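How do you teach a robot?

Robots dont know how to pick things up. Someone has to show them!

Way 1: remote control. You move a stick, the arm copies you. Slow at first. Bit like a claw machine.

Way 2: by hand. You hold a gripper with two fingers and do the job yourself. Grab a bottle. Lift it. Put it down. A camera on the gripper watches it all.

Then again. And again. Menaka Wijesinghe in Sendley did one job 200 times in April. Tired arms! 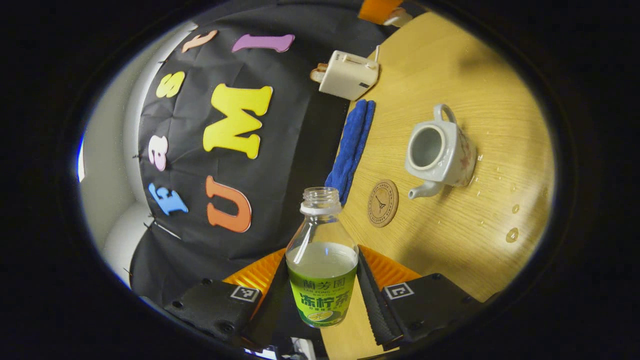 Squeeze too hard and the plastic crumples, too soft and it slips. The robot learns from evry go, even wobbly ones.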